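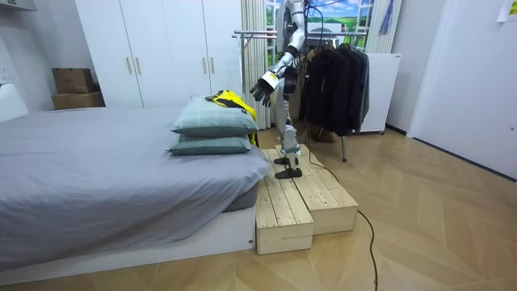

3.2 Running the bedroom task

Once the kitchen sorting unit was out of the way, the club moved on to clothing, and I have to admit I was looking forward to this part more than the students were. The Greenwood club meets on Saturday mornings, and by this point in the year we had 11 regulars who could each start up the humanoid, run a session with a partner and shut it down again without me hovering (I hovered anyway). The task was simple to write on a whiteboard: take a garment off the bed and get it onto the rack.

Figure 4. Garment task in the bedroom set-up. The robot stands on the stepped pine platform with its hand just above the yellow and black garment, which is draped over the two pillows at the foot of the bed. Black jackets hang on the rack behind.

We split every trial into reach, grasp, lift and hang, and scored each stage pass or fail. Ashwin Panicker, who co-supervised, wanted a five-point scale for the grasp. We tried it for a morning and the students argued over threes and fours until lunch, so pass or fail it was! Each pair ran 30 trials, with one student operating and the other keeping the log, then they swapped halfway through.

The platform took more of our time than I'd budgeted for. The slatted boxes gave us two heights to play with, and the students worked out early on that foot placement had a bigger effect on the reach than anything they changed in software. One pair marked their preferred stance on a scrap of paper and guarded it like a family recipe. After that we made everyone write the stance into the log before the first trial – a small rule, but it made the later comparisons a lot less of a headache.

Colour came up too. The students had been tuning their garment detector in Pronen, the block-based tool we used all year, and they liked bright fabric for the obvious reason. Dark clothing was a different story. Put one black jacket beside another and the detector would happily merge the pair, so we kept the dark garments for the final fortnight, when the group had the patience for it.

Reach was the easy stage, with nearly 100 per cent of trials passing by the second week. Grasp lagged well behind, mostly on collars and thick seams, and hanging was harder again. I'll get to those numbers in Section 3.3, along with the pair who rewrote their lift routine from scratch over a weekend and then had to relearn their own code on the Saturday.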